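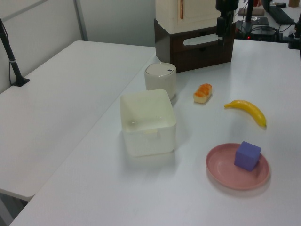 Table blanche, bac carré et banane jouet.

Mise à jour : 27/04/2025

Contrôle avant dépôt : offre de bienvenue Carkix (paris baseball)
Relecture : Younes Saber

1. Identité de l'opérateur
[OK] Raison sociale indiquée en pied de page.
[À REVOIR] Numéro d'agrément. Il y en a un, mais dans une image, impossible à copier. À comparer à la main avec la liste du régulateur avant d'aller plus loin. Un logo officiel ne prouve rien, tout le monde sait coller un logo.

2. Conditions du bonus
[NON] « Quatre paris gratuits ». La mise n'est pas rendue en cas de gain, et on l'apprend au bas de l'article 13 du règlement. Gratuits, si l'on veut.
[NON] « Sans risque ». Le premier dépôt est bien votre argent, et il doit être rejoué deux fois avant tout retrait. Je raye la mention.
[OK] Cote minimale affichée dès la page d'inscription.
[À REVOIR] Gain plafonné à 2 000 €. Par pari ou pour l'ensemble ? Le service client m'a donné une réponse différente à chaque contact.

3. Marchés baseball
[OK] Match reporté à cause de la pluie : mise remboursée, c'est écrit clairement.
[À REVOIR] Changement de lanceur partant. Le pari tient-il si le lanceur annoncé ne monte pas sur le monticule ? Le règlement parle de « circonstances sportives ». Faites-vous confirmer par écrit, et gardez la capture.
[NON] Historique des cotes. Annoncé dans le menu, la page est vide depuis août.

4. Pronostics partenaires
[NON] Taux de réussite de Randar. Les paris perdants de la saison passée manquent dans le tableau. J'ai demandé le fichier complet, j'attends toujours.
[À REVOIR] Corrigan publie ses choix avant les matchs, c'est déjà ça. Reste qu'il touche une commission sur les inscriptions, et que la mention est en gris clair sur fond gris.

5. Retraits et limites
[OK] Plafond de dépôt réglable dès l'ouverture du compte. Réglez-le tout de suite, et bas.
[À REVOIR] Retrait via Brurna « immédiat ». Aucun délai chiffré dans le contrat. Tester avec une petite somme.
[NON] Auto-exclusion. Le lien renvoie à l'accueil. Pour moi, ce point suffit à bloquer le dossier.

Avis : défavorable en l'état. Ne pas déposer tant que les points 2 et 5 ne sont pas corrigés.

À lire aussi
- Lire l'ERA et le FIP sans se raconter d'histoires
- Paris combinés : ce que prend la marge
- Codes promo : la grille de contrôle vierge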